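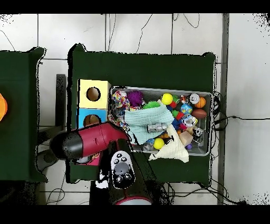

4.3 Working safely at a mixed-item picking station

The rules in this section apply to every Drakgate arm fitted with a two-finger gripper and used for picking from an open bin or basket. Read section 4.2 (Emergency stop) first. Local rules at your site may be stricter. If they are, follow the local rules.

Before you start

1. Check that the container sits flat on the table and inside the taught work area. Do not start with a container that rocks or overhangs the edge.

2. Look at how the items are heaped. Anything that stands higher than the approach height set in the Mosteck controller has to be moved or laid flat.

3. Set the target boxes where the arm can reach them without passing over the operator's side of the table. Keep the holes facing up.

4. Route cables down the side of the table or along the floor, outside the walking path. Never run a cable across the work area.

5. Set the speed limit for the first run to 40 percent. The limit is on the Motion page, parameter 3827.

6. Walk once around the station. Pick up anything lying on the floor.

NOTE: The approach height is stored with the container, and the controller does not ask for it again when you swap a bin for a basket. Enter the new height yourself.

CAUTION: Keep hands, sleeves and lanyards out of the work area whenever the arm has power. A stopped arm may be waiting for its next command.

Picking soft items

Cloth behaves differently from hard items. It can drag other things with it, and it hides whatever is lying under it.

1. Bring the gripper down vertically, with the fingers open.

2. Stop at first contact. Do not push down to get a better hold – hard items under the cloth can bend a fingertip or trip the force limit.

3. Close the fingers at the low force setting.

4. Lift slowly to the check height and pause. If a second item has come up with the cloth, lower and release.

5. Move to the target only after the check.
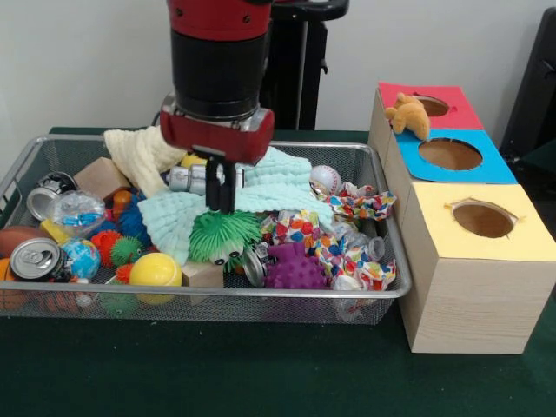 Figure 4-6. Gripper fingers in contact with a cloth on top of mixed items.

CAUTION: If the force limit trips, do not clear the fault and retry from the same position. Raise the arm in manual mode, look at the fingertips, and choose a different grasp point.

Reaching into the container

Items get stuck against the rim or wedged under others, and sooner or later someone has to move one by hand.

1. Press Hold and wait for the steady light.

2. Turn the key switch to Off and take the key with you.

3. Move the item. With wire baskets, watch for fingers caught in the mesh.

4. Step back behind the floor line before returning the key.

Two people may work at one station, but only one of them holds the key. Agree on who that is before power goes on.

Inspection

Check the fingertips and gripper screws at the start of each shift. Replace the finger pads after 4000 cycles or when the surface is cut, whichever comes first. Record the change in the station log (form 11). Pads from the Sowah kit fit both finger lengths.

Drakgate Operator Guide, Section 4 | Contact your Drakgate service desk | Back to top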